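I've had the Stuvance hand grippers for nearly a month now, the two-handed set, and I said I'd write something up once the novelty had worn off. It mostly has. I still like them, with a few grumbles.

If you've not come across them, the idea is that you hold one in each hand and do ordinary jobs with them, and the recordings get turned into training material for an arm later on. I'd been doing it the slow way before, steering a small Bolo arm with a joystick, and I managed 43 usable runs in a whole weekend. My first proper afternoon with the Stuvance pair gave me 225. I had to go and lie down afterwards, but still!

**What you pay and what you get**

The set was £2,709 with delivery, bought through Vasylenko, who were quick and packed it well. That's a lot of money for something you have to power with your own arms. You get the two grippers, spare finger pads, the cables, a printed quick-start sheet and a year of the Usex software, which does the syncing and the tracking. No case, which I think is a bit cheeky at the price. Mine live in an old toolbox with a towel in the bottom.

**Holding them**

They feel good. The handle sits low in the palm and the squeeze is light enough that I can fold tea towels for an hour before my thumb starts to complain. The left is stiffer than the right on my set. I wrote to ask and was told it would loosen up, and it has a bit, though I can still tell them apart with my eyes shut.

The black pads are the best bit. Jar lids, mugs, cutlery, a slippery bag of rice – they hang on to all of it. Coins and playing cards are hopeless, you just chase them round the table. The fingers are long, so you overshoot small things for the first few days and then your hands sort themselves out and you stop thinking about it.

What I didn't expect was how much the marker blocks would get in my way. They stick out under the jaws and I've knocked them on the edge of the sink, the fridge door and my own knee. Nothing has come loose, but I do check them before I start. If one gets mucky, the tracking goes wobbly, so keep a soft cloth handy.

**Setting up**

The sheet says 44 minutes for first calibration, which is such an oddly exact figure that I timed it. It took me most of a morning, tea included, and the bit where you turn each gripper slowly in front of the head camera had to be done three times. After that first go it's a couple of minutes each session and I do it while the kettle's on.

Usex is fine. It's plain and a bit grey, and the export button is hidden in a menu where I'd never have looked, but it hasn't lost a single recording. I wish it would make a noise when it stops tracking. There's only a little icon that changes colour, and I'm not looking at an icon when I've got both hands full.

**The cables**

My big moan. I know why they're there, and I'd take a cable over a flat battery, but I've trodden on mine more times than I'd like to admit. I ended up clearing more floor than I thought I'd need. A wireless version would get my money, grudgingly.

**Would I buy them again?**

Yes, if you're recording most weeks and you've got the room. For the odd weekend project I'd try to borrow a pair first, or stick with the joystick and some patience. Four stars from me, and it'd be four and a half with a case. 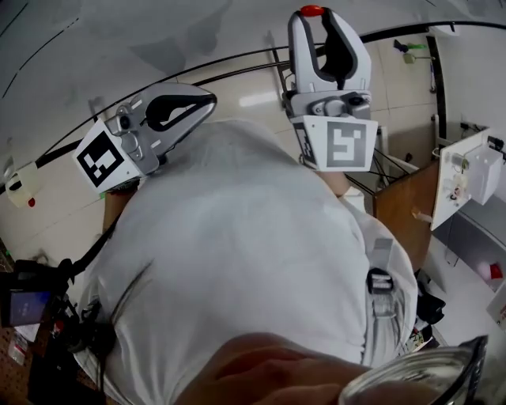 *Both grippers in hand, jaws up, marker blocks below the fingers.*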